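Week 4: The labour-saving device and the labour it didn't save

Bring the reading. Having it open in a tab is a different activity.
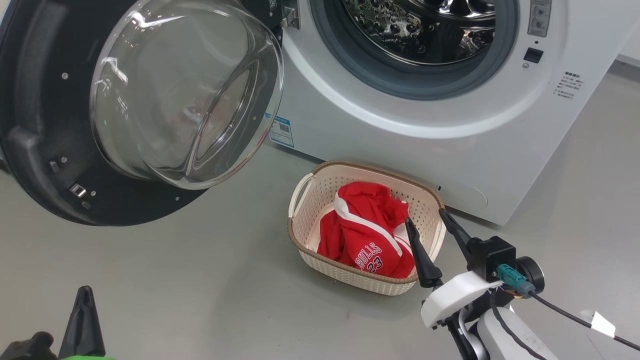
Household Economics Group, Riihimäki Summer Program

The puzzle for this week is an old one. Between the copper and the automatic, the hours needed to wash one shirt collapsed. The hours spent on laundry fell much less, and in some households hardly moved. Standards rose to fill the time. A shirt once worn until it argued back was now washed after a single outing, and the washing that used to be sent out came home again.

Keep two terms apart in your essays. Task time is how long a job takes. Upkeep time is how often somebody decides it needs doing. Essays that blur them get a polite note from me in the margin, followed by a less polite mark.
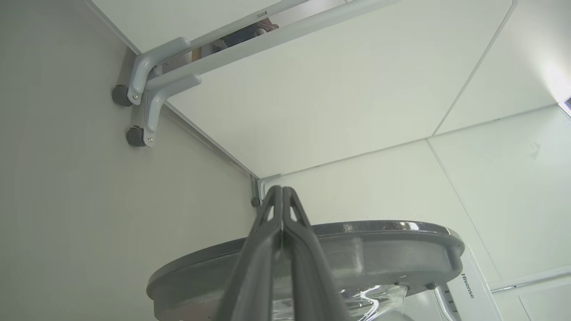 Seija Tuominen objected in the August tute that upkeep time smuggles in a free choice, when a kid's school uniform is dirty whether you choose it or not. I have been revising the definition ever since.

The Vainio diaries (reader, p. 64) are our main source. Vilja Vainio recorded her chores in quarter hours, and her opinion of her brother-in-law in rather larger units. Skip the brother-in-law unless you're writing on kinship.

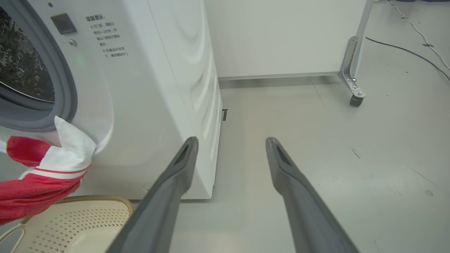

Her entries also leave out waiting, so anything done while the wash was on is logged as the other thing. Watch for this when you total the columns. Last year's totals ran from plausible to a 397-hour week.
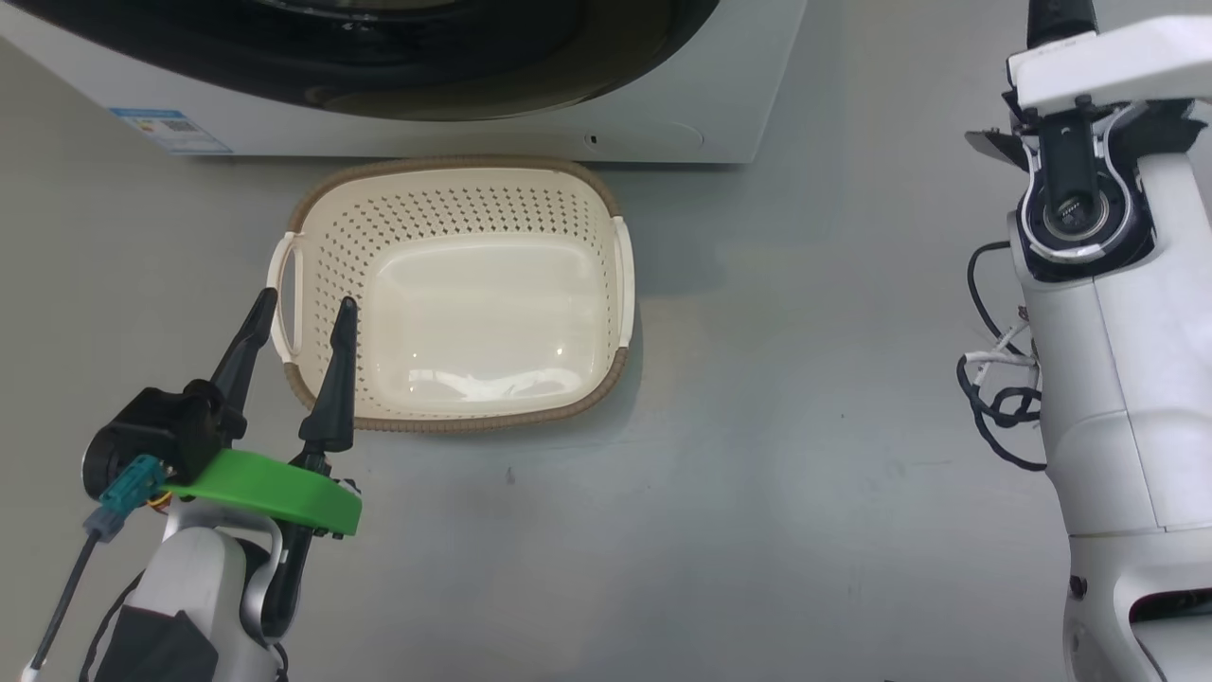

Front-loading washing machine and laundry basket.

For the tute: pick one chore of your own and log it for 2 days. Essay plans to Pirjo Saarela by Sat 20 June. Yes, a Saturday.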